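Kitchen tips for people who watch their heart

Posted by Olaia Valcárcel, Dec 5, 2025

When my husband came home from his check-up with a paper that said "less salt, less saturated fat, more fiber", we put it on the refrigerator with a magnet and for a month it changed nothing. We had the same oil, the same pans and the same salt jar beside the stove. The food changed only when I changed the kitchen. These are the habits that stayed with us. I am not a doctor or a dietitian, so if you have a diet from your clinic, please follow that one first.
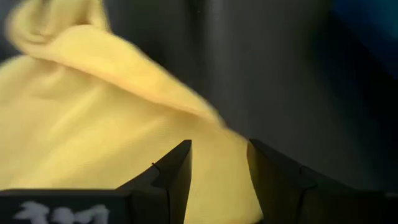
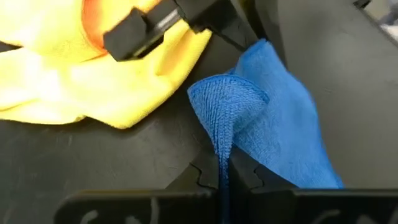

Move the salt

Our salt used to live in an open dish, one arm's length from the burner. I cooked with my fingers and never knew how much went in. Now it is in a closed jar in the cupboard over the dishes, and there is a small measuring spoon inside it. To salt the soup I must open the door, open the jar and take the spoon. Very often I decide that the soup is fine.

In the old place by the stove I keep lemon halves, a pepper mill and a jar of dried oregano. Sour taste does much of the work that salt was doing. Put the lemon at the end, when the heat is off, or the taste goes flat.

Rinse what comes from a can

Beans, chickpeas and lentils in cans are a good thing to have in the house, but the liquid is salty. Tip them in a colander and let cold water run over them until there is no more foam. Shake well and leave them to drain while you cut the onion. If they go into a salad, spread them on a clean dish towel and roll them a little with your hand, so the dressing will hold on them.

Canned fish in water I drain in the same colander, with a plate pressed on top. My neighbor Fulgencio Bravo says this is a crime against tuna. He may be right, but with olive oil and some chopped parsley he eats it anyway.

Cold soup, easy fat

If you make broth or stew with meat, cook it one day before. Let it cool, put it in the refrigerator overnight with a lid, and in the morning the fat is a white plate on the top. Lift it with a flat spoon. You don't need to buy the special cup with the low spout. I had one and I gave it away, it was impossible to wash inside.

Do not leave the big pot on the counter until midnight to cool. Divide it in shallow containers, so it goes down quickly and can enter the refrigerator sooner. A deep pot stays warm in the middle for a very long time.

Oil with a spoon

Pouring from the bottle is how the oil disappears. I measure with a tablespoon now, one for a pan of vegetables, and I put it in the cold pan and spread it with a silicone brush. If the onions begin to stick, add a little water instead of more oil and scrape the bottom. It looks strange the first time, but the onions become soft and sweet in the same way.

Roasting is different. The vegetables want their oil before they go on the tray, in a bowl, mixed with the hands. On the tray you will always use more, and half of it burns on the metal.

Keep your oil away from light and from the stove. Smell it before you use it. Old oil smells like crayons or putty, and then it should go in the trash, in a closed bottle, never down the sink.

Oats, the night before

Fiber was the hard part in our house. My husband does not like bran and he does not like to be told about bran. What he accepts is oats soaked in the refrigerator overnight with plain yogurt, a grated apple and cinnamon. I make 4 jars at one time, and on the last day they are still good. The apple turns brown unless you put lemon on it, but the taste is the same.

Ground flaxseed goes in too, one spoon. Buy it whole and grind it in small amounts in a coffee grinder. Clean the grinder after with a spoon of dry rice — grind the rice to powder, throw it out, wipe with a dry brush. Otherwise the next coffee will taste like linseed paint.

Freeze in flat bags

Brown rice and barley take long to cook, and this is why people give up on them. Cook a large pot, spread the grain on a tray so it cools fast, then put it in freezer bags, one meal in each. Press the bags flat and let them freeze lying down. After that they can stand like books. A flat bag breaks with your hands and it is hot in 5 minutes in a covered pan with two spoons of water.

Write on the bag before you fill it. The pen does not write well on a cold or wet bag, and brown rice and barley look more alike in the freezer than you think.

Read the small column

On the label there are usually two ways to fool yourself. One is the serving size, which for crackers can be a size that no adult eats. The other is comparing two packages with different servings. I calculate everything for 100 grams, with the phone, standing in the store. It is slow in the first weeks and then you know your brands and it is finished. My friend Yolanda Urquijo keeps a list of her usual bread and cheese inside the cupboard door, with the salt written next to each one, and I copied this from her.

Bread surprised me most. It does not taste salty, but we eat it three times in the day.

The bowl of nuts

Unsalted nuts are good for us, but the bag on the sofa is not a measure. I fill small jars, one handful each, and keep the rest in the freezer, where they don't turn bitter. To toast them, use a dry pan on low heat and stay beside it. Take them out of the pan when they smell good, they continue to darken if they stay in it.

If you change only one thing this week, I would begin with the salt jar. Next time I will write about fish for people who are afraid of cooking fish, Dewanti Hidayat has asked me for it since March.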